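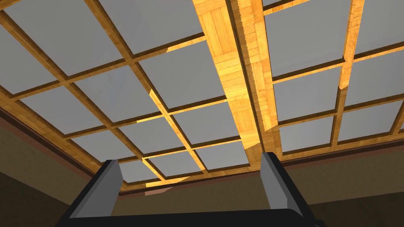
Plerkum: Frequently Asked Questions

5 min read

What is Plerkum?

Plerkum is a method for teaching a robot policy where its hand is when the wrist camera sees almost nothing useful. We train and test it in simulation, in a house model we call Domik. The work is done at our small lab in Clalville.

Why do you care about views with no object in them?

In our first training set we deleted them. We believed that a view of a ceiling teaches nothing about doors or cups. Then the policy would lift the arm, lose everything it knew, and start to wander. Now we keep these views and give them a label: the pose of the hand relative to the room.
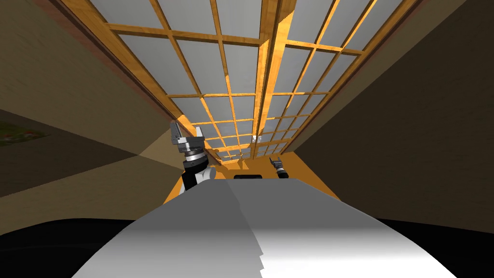

The label comes free from the simulator, so no person has to write it. During training the network must predict this pose from one wrist view, together with the usual next action. At test time we remove the pose output, and only the action is used.

How many episodes did you use?

The training set has 617 episodes, and we hold out 57 more for testing. The starting arm poses are random, inside the joint limits.

Does it help?

Yes, but not everywhere. With the pose label, the policy failed to recover in 19 of the 57 test episodes. Without it, the number was 23. This is a modest difference and we ask readers to treat it so. We plan to repeat the test with more random seeds in July.

Which tasks are included?

Reaching for a door knob, moving the hand back to a rest pose, and passing from one side of a room to the other. We score the reaching task by the final distance between the knob and the middle point of the two fingers.

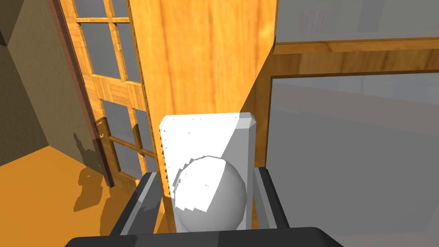

We do not score the turning of the knob. Contact in our simulator is simple, and a good result there would say little about a real door. For this reason the paper speaks only of reaching and recovery.

Is the rendering good enough for this?

For our question, we think yes. Shadows have hard steps and some textures repeat, and we did not try to repair this.

What is the most difficult case?
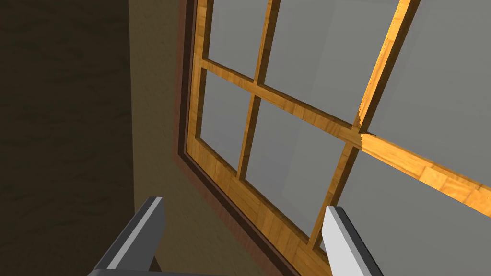
Pose prediction is weakest when the hand is close to a large surface and strongly tilted. The network then has few cues for distance. At a window like this one the panes are plain gray and show nothing behind them, so the wooden bars and the dark trim must carry the information. If the bars have the same spacing in two rooms, the network can choose the wrong room — and it is often very confident about it.

Can I use it with a real robot?

Not yet. We have not tested on hardware, and you would need another source for the pose label, for example a tracking system.

How do I report a mistake?

Please write to the Plerkum mailing list and include the episode number and the random seed. Without the seed we cannot repeat the episode.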